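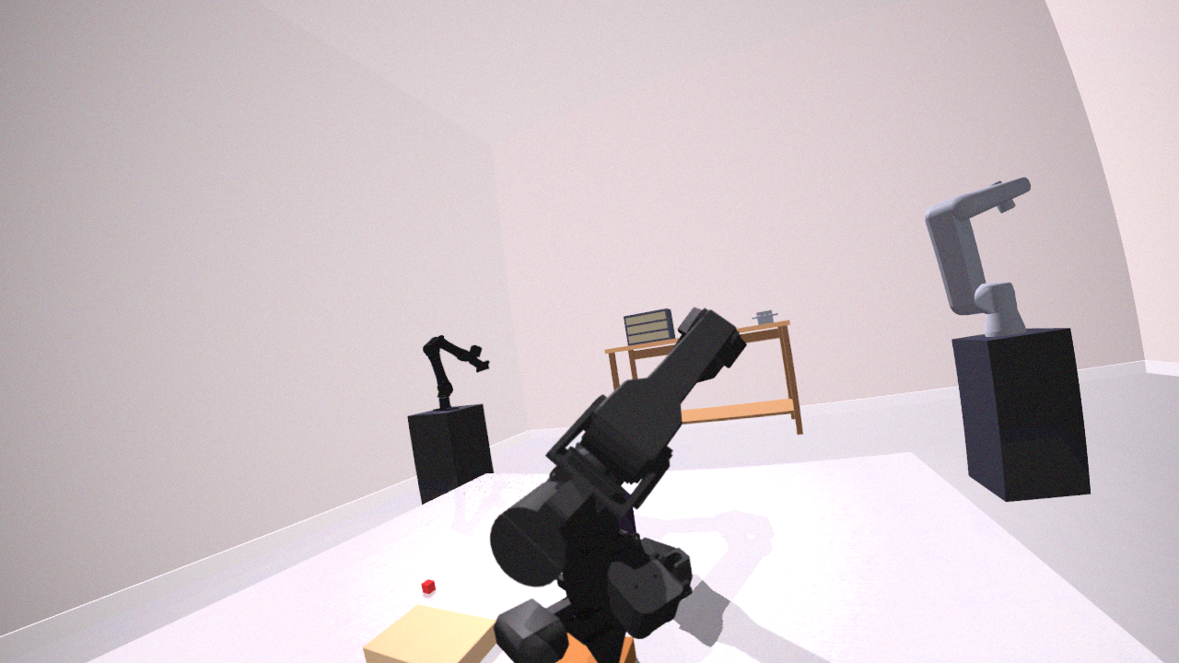
The planning team at Drernico would like you to know that their software works in simulation. Their lead engineer says so within a minute of sitting down, then winces. "I know how that sounds," she says. "Everybody's works in simulation."

The product is Noliditz, a motion planner meant to run on whichever arm a customer happens to own. I asked what happens when the arm is old, the cables drag and the camera has been knocked. "Then you find out how good your model was," she said. Hers, she admits, treats every joint as if it did what it was told.

The figures are decent as far as they go. In the latest batch of 500 simulated pick-ups, 18 failed, most of them because the planner gave up before finding a path. On real hardware, at a packing firm called Tikkanen, the team has managed 130 attempts since April. How many failed? "More than 18," she said, and wouldn't be drawn further.

She is firmer about why they bother. A change to the collision checker can be tried overnight, and a bad one bends nothing. "I've seen what a wrong sign does to a gripper," she said. "It costs about 2 weeks."

That I believe. I am less sure about the claim, printed on the company's own leaflet, that moving from one arm to another takes "no tuning". When I read it out she laughed and asked who had written it. Halteck, the next firm due to try the planner, has been told to allow a month.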